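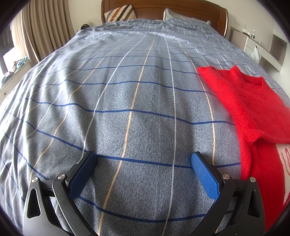
Winter woollies: bring us your jumpers!

August, 10 comments, 229 shares

Search this site Go

I know, I know, it's still T-shirt weather and I'm going on about knitwear. But the big sort-out has started at our house and I thought I'd nudge the rest of you into having one too, because the Dustidham swap is coming up and last year we ran out of jumpers before the tea urn had even boiled. The kids' rail went first, then the men's, and by the end we had one tank top left and a lot of hangers.

My method is very simple and involves the bed. Make it first (duvet pulled up, or at least in the right general direction), then empty one drawer on to it and don't open another until that one is finished. I've tried doing it on the floor and my knees won't have it. I've tried the kitchen table too, and then it was teatime and everything went back in the drawer in a lump. On the bed you have to finish or you've got nowhere to sleep!

Anything knitted gets laid out flat, front side up, before I decide about it. You'd be amazed what you miss when you hold a jumper up by the shoulders: moth holes, a bit of gravy, a cuff starting to go. Then the sleeves come in over the body, and after that you can bring the hem up to the neck and it'll sit nicely in a bag. If there's a big design on the chest I try to fold so that some of it shows, as people rummaging in a crate do like to see what they're getting.

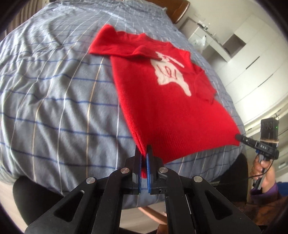
Ramorham Clothes Swap Club

Red ones always go quickly, by the way, and so does anything with a bold picture on the front. Plain grey we can hardly give away, though I'm very fond of it myself and usually end up taking it home again.

A few bits and bobs for anyone bringing things along. Please wash them first, and do check the ribbing at the bottom, that's where they go baggy. Fine knits should be folded and never hung, or you get those funny little points on the shoulders. We can take up to 10 items per household. We've got 300 paper bags left over from the spring, so there's no need to bring your own, and the hall has let us have the side room as well this time for trying on.

Odd socks, no thank you. Duvet covers and blankets, yes please, any size, as long as they're clean and you've written the size on a bit of paper and pinned it on. I spent a whole evening in spring opening out doubles that were really kings and I'm not doing it again.

Drop-off is at the side door from 10 in the morning. If you've only got one jumper to bring, bring it anyway, and have a cup of tea while you're there. I'll be the one behind the folding table, refolding everything you've just folded.

Leave a comment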